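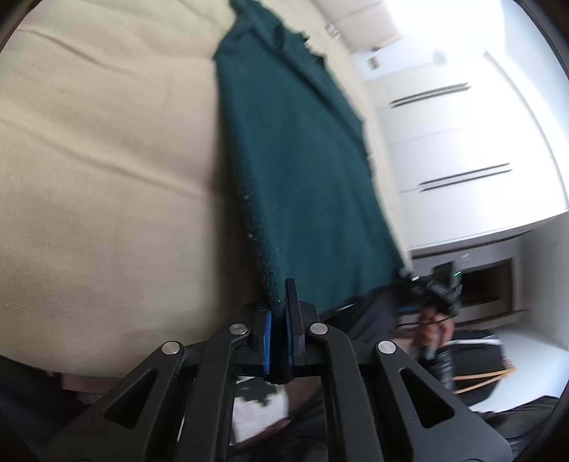 Dark teal garment on the cream sheet, with lint.

Puder: a small collection of clothes on a bed

README, last touched 27th December

Puder holds more than 900 pictures of ordinary clothing lying on, sliding off or bunched up on a bed, along with a plain text note for each garment. The clothes are from two households, both of which own too many dark things and do laundry on the same pale sheet they later complain about. Anyone looking for crisp shirts on white backgrounds has come to the wrong folder.

The name was meant to be temporary.

What's in the folder

pictures/ – the pictures, one subfolder per garment
notes/ – one text file per garment
laundry_log.csv – 497 rows, one per picture that has been given a fold label so far
colors.txt – the list of color words we agreed on, after some discussion
old/ – please leave this alone

There are 30 garments in all. Subfolder names are short and mostly sensible (teal_dark, gray_hood, stripe_2). There is no stripe_1. It went to a cousin in September and took its notes with it.

Columns in laundry_log.csv

garment: the subfolder name
color: a word from colors.txt
state: flat, folded, bunched, twisted or heap
lint: none, few, plenty
under: whatever the garment is lying on, sheet or other clothing or both
who: TB or EB
remarks: free text, occasionally too free

"Bunched" means the cloth is gathered in one place and still recognizably a garment elsewhere. "Twisted" is for a part that has wound itself to a point, as sleeves and waistbands like to do in the dryer. A piece can be both, in which case we put both, separated by a slash. "Heap" is the label of last resort. Emlyn used it for most of one evening and those rows have been redone.

Folds and seams

Telling a long fold from a seam on dark fabric is miserable work. When neither of us could decide, the remark says "fold or seam" and the row stays that way. We tried going back to the closet to check, but by then the garment had usually been worn, washed and put away by someone who doesn't read READMEs.

Lint

Lint was supposed to be ignored. Then it became obvious that on anything navy, black or teal it was the most visible thing on the bed, so it got its own column. "Few" means you could pick it all off without sitting down. "Plenty" means you'd start looking for the roller. Pale clothes are nearly all marked "none", and we don't believe it either.

We did not clean anything up before or after, on the bed or in the files. Please don't retouch the specks and send the result back as an improvement. One person has.

Color

Tegwen sees teal where Emlyn sees green. The compromise is "dark teal-green" in the notes and teal_dark in the folder name. Dark cloth goes nearly black in its deeper folds, so don't sort by average color unless you enjoy finding the same sweater in three places. The sheet is entered as "cream" throughout. On the packet it was called Oatmeal Whisper, and we had a vote.

Known problems

- 17 rows have an empty "under" field. We know which ones.
- Layers are recorded only as "other clothing". Working out which black item lies beneath which other black item was tried once and dropped.
- Socks are underrepresented. They wouldn't stay in pairs long enough to be entered.
- Fabric content is missing throughout. Half the care labels had been cut out for itching and the rest had washed blank.
- Two households is a tiny sample. Nobody here owns a suit, a sari or anything with sequins.

Using it

Take it, sort it, draw from it, teach someone to fold with it. Credit Puder, Gilida if you print anything. If you find a mislabeled garment, send the subfolder name and the picture number, and say what you think it is. "That's obviously a cardigan" with no number attached has been received twice and is hard to act on.

Who did it

Tegwen Bevan wrote the notes and most of the log. Emlyn Beddoe did the rest of the log and owns the sheet. Corrections go in the next time one of us has a load in the dryer, which is fairly often.

Contact: Tegwen Bevan or Emlyn Beddoe, Gilida | © Puder | Back to top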